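Bunar brings bathroom care course to Lultbridge

Household training provider Bunar will open a bathroom care course in Lultbridge this October, with 260 places for people starting work in home cleaning and housekeeping.

Learners will cover basins, baths and toilets over two days, beginning with the sink and the right use of a sponge.

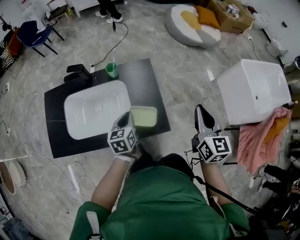 Places cost £50 each and include all cleaning materials. Alistair Cairns, Director of Training at Bunar, said: "A bathroom is the room clients notice first. We want every learner to leave able to clean one properly - and safely."

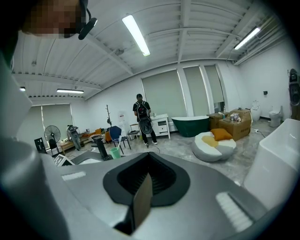

Bathtubs and a toilet in the bright, white-ceilinged training room.

Onyekachi Ekpo, Course Manager, added that a second course will follow in Dedport. Applications are open now through Bunar's Lultbridge office.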